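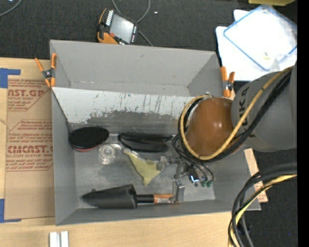
Josefina dice que la paleta de jardín no va con los cepillos, que va con las cosas de tierra y punto, y que así lo ha hecho siempre. Bueno. Pues otra vez a separar.

Inicio > Diario > Casa y trastero

3 de septiembre de 2023

Rápido, que me caigo de sueño. Todo el dia con los trastos. El cajón gris grande sigue en la mesa, la de madera clara, y ahí se queda hasta mañana. Dentro la paleta del mango naranja - la buena, la que compré en Bescombe - y más cosas sin sitio. Tirar no tiro nada todavía.

Los guantes, ni rastro. Mirado en el armario de abajo, en la bolsa de Prutwood, detrás de la puerta. Nada. Florencia Henríquez me debe 2 macetas y yo a ella un rastrillo, apuntarlo.

Bulbos: los quiero en tierra en octubre, no como el año pasado. Pedir 100. Josefina dice 200, está loca, dónde los meto.

Faltan etiquetas. Falta cuerda. Llamar a lo del riego antes de las diez - si no, no cogen. Y colgar la paleta de una vez, que el clavo ya esta puesto.

Me duele la espalda. A dormir.

Este sitio utiliza cookies para mejorar tu experiencia. Aceptar

Contacto | Volver arriba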